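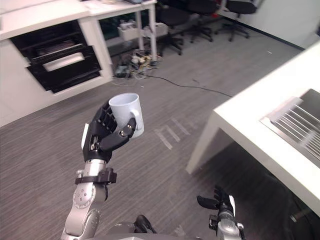
**Category:** Mobile phones › Discontinued handsets

The **Sarkley Tammont** is a discontinued smartphone designed and sold by Sarkley, a small maker of consumer electronics. It was the company's second phone and the first to use its own version of the Android operating system, called Drendach. The Tammont went on sale in May and stayed in the catalogue until the company left the handset business. It is mostly remembered for its removable battery, its unusually thick body and a long-running dispute with owners over software updates.

Two versions were sold, the standard Tammont and the cheaper Tammont Fülöp. They share a body and a screen but differ in storage, cameras and charging.

## Background

Sarkley began as a maker of cordless home phones and baby monitors. Its first smartphone was a rebadged model bought from an outside manufacturer and sold mainly through furniture and appliance stores. It did poorly, and the remaining stock was cleared at a loss.

Work on a replacement was led by Behrouz Mohammadi, who had earlier run the company's cordless phone division. Mohammadi wanted a handset that could be opened with a coin and repaired on a kitchen table. An early internal proposal called for a slide-out keyboard as well, but the keyboard was dropped when it added too much to the cost of the case.

The name Tammont was taken from the street where Sarkley had its first warehouse. Fülöp, used for the cheaper version, was the working name of the project and was kept after the sales staff grew used to it.

## Design

The Tammont has a plastic body with rounded corners and a textured back cover that is held on by clips and one slotted screw. It was offered in charcoal, cream and a dark green that was sold only through Sarkley's own website. The body is noticeably thicker than most phones of the same period. The extra depth leaves room for the battery tray, a full-size headphone socket and a memory card slot that can be reached without removing the SIM card.

The power button is on the left side and the volume buttons are on the right, the reverse of the usual layout. Several reviewers complained about this. Sarkley later added a setting that let owners use the volume-down button to wake the screen, although the phone still could not be switched on that way from fully off.

There is a single speaker on the lower edge. It is easily covered by a hand when the phone is held sideways, and the case sold by Sarkley as an accessory has a small raised channel that directs the sound forward.

The phone has no official water resistance rating. The manual advises against using it in the rain and warns that the back cover must be pressed down along all four sides after the battery is changed.

## Hardware

### Battery

The battery is rated at 3000 mAh and can be removed without tools once the cover is off. The same battery was used in both versions and in a portable speaker that Sarkley sold at the time, so spares remained easy to find after the phone itself was withdrawn. Sarkley claimed up to 46 hours of light use. Independent tests generally came in well under that figure, particularly with mobile data switched on.

The standard version supports faster charging, but only with the charger supplied in the box. Other chargers work at the slower rate. The Fülöp charges at the slower rate with any charger.

### Screen

Both versions use an LCD screen. It was considered bright enough for outdoor use but was criticised for weak contrast and for a slight yellow tint on early units. Sarkley described the tint as normal variation and released a colour adjustment tool with the first software update. Owners who sent phones back before the update were given replacement screens, and these do not all match the originals in brightness.

### Cameras

The standard Tammont has a main camera, a wide-angle camera and a front camera. The Fülöp leaves out the wide-angle camera, though the opening for it is still moulded into the back cover and filled with a plastic blank.

Daylight photos from the main camera were judged acceptable for the price. Results indoors were less even. The camera app was slow to open and sometimes saved photos with the wrong orientation, a fault that was corrected in the second update.

## Software

Drendach is a modified form of Android with a plain home screen, large text by default and few preinstalled apps. Its best-known feature is the "drawer," a strip along the bottom of the screen that holds notes, timers and recently copied text. The drawer can be opened from the lock screen. This drew criticism on privacy grounds, and later releases ask for the owner's PIN before showing copied text.

Drendach was developed by a small team under Noémi Somogyi. Its release notes were written in everyday language and often described faults in more detail than is common in the industry. One set of notes told owners that the alarm clock should not be relied on until the following release.

### Update dispute

Packaging for the standard Tammont promised 3 years of software updates. The packaging for the Fülöp carried the same wording in some regions and no wording at all in others. When updates for the Fülöp stopped early, owners argued that the two phones had been advertised together and should be treated the same way.

Sarkley at first replied that the promise covered only the version named on the box. After complaints continued, it offered Fülöp owners a credit of $100 toward another Sarkley product. Many owners objected that the company no longer sold a phone on which the credit could be spent. The offer was changed to allow a cash refund of the same amount on proof of purchase.

Security updates for the standard version continued until the end of the promised period, although the last of them was delivered as a file to be downloaded and installed by hand. Somogyi had left the company by then.

## Reception

Reviews were mixed. Zsófia Csizmadia praised the removable battery and the headphone socket but wrote that the Tammont "feels like two good decisions in a case full of ordinary ones." She recommended the Fülöp over the standard version, on the grounds that the second rear camera was not worth the difference in price.

Arūnas Vītola was more critical. His review called the phone overpriced at launch and singled out the camera app, the side-facing power button and the supplied charger, which he found too wide to fit beside another plug on a power board. He revised his view in a follow-up written after the first price cut, describing the phone as a reasonable choice for people who replaced their handsets only when they broke.

The phone found a steady market among delivery drivers and tradespeople, who could carry a second charged battery. It was also popular as a first phone for older buyers because of the large default text.

## Discontinuation

Sales fell after the first year, and Sarkley reduced the price of both versions. A successor was shown privately to retailers but was never released. Fanni Lengyel, then head of sales, said the company could no longer buy parts in small quantities at a price that made sense, and that it would return to home phones and audio products.

Spare parts were sold through the Sarkley website until stock ran out. The dark green back cover was the first part to become unavailable. Unused examples occasionally appear on resale sites, usually without the original charger.

## Repair and later use

The repair manual was included on the phone as a document and remains in wide circulation among owners. It covers the battery, screen, speaker and charging port. The charging port is mounted on a separate board and can be replaced without soldering, a feature often mentioned by repair shops.

The standard version can be unlocked to run other systems. An unofficial release based on a newer version of Android is maintained by former owners, but the wide-angle camera does not work with it. The Fülöp uses a different storage chip and is not supported.

## See also

- Removable battery
- Modular phone
- Right to repair
- Android version support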